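Leading a Motorcoach Tour, Unit 3: Seats, Stops and the Long Middle of the Day
Course handout, Tridville evening program. Instructor: Consuelo Restrepo

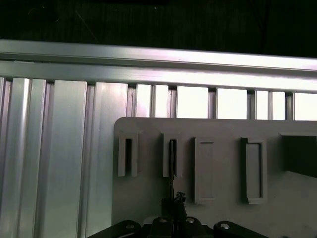
Welcome back, everybody, and thank you for such lively talk last time about hotel check-ins (I have read all your notes and I promise we'll get back to the luggage tag question). Tonight we turn to the coach itself, where your guests will spend more of their vacation than they expect. Before anyone boards, walk the whole length of the aisle on your own and look at it the way a guest would. Put your hand on the grab bars, try the footrests, check the overhead racks for somebody's forgotten umbrella. Look for shine, too. You know how bare aluminum can throw back light so strongly that part of a rail goes nearly white, and a guest who sits facing a trim strip like that through an afternoon of driving will have a headache by supper. Hand out the sun visors early, or ask the driver which shades pull down.

Seat rotation

I am a great believer in rotation, and I know some of you are not! Efren Belmonte, who taught this unit before me, let people keep the same seats all week and he had perfectly happy groups. My own feeling is that the front two rows cause more hard feelings than any meal or any hotel, so I move everyone each morning, two rows clockwise, and I post the chart by the door the night before. Couples stay together. Guests who told us about motion sickness stay forward and skip the rotation, and you say so kindly on the first morning so it doesn't come up on the third.

Stops

Plan a stop at least every two hours. The sample itinerary we're using, Brustlow to Strand by way of Hekance, covers 700 miles over four days, and the second day is the one to watch. Look at the stretch after lunch. There is one good rest area and then not much until the lakeshore, so announce it twice, once when you are 19 minutes out and again as the coach slows down. With a full group, allow longer than you think for the restrooms, and please don't stand at the door tapping your watch (I did this on my very first tour and I still blush).

Give the return time as a clock time. "Back on board at 2:40" works. "Back in twenty minutes" means something different to every person who hears it.

Talking on the microphone

Short and often is my rule. Tell them what is coming up on the left before it comes up, and then let them look at it in peace. After lunch, be quiet for a good while. People want to nap, and it is their vacation.

For next class

Read the packet pages on border paperwork. Gülizar Değirmenci will bring copies of the coach company's seating plan, and each pair will draw up a four-day rotation for 14 rows, with two guests who need to stay in front. Bring a pencil, you will be erasing!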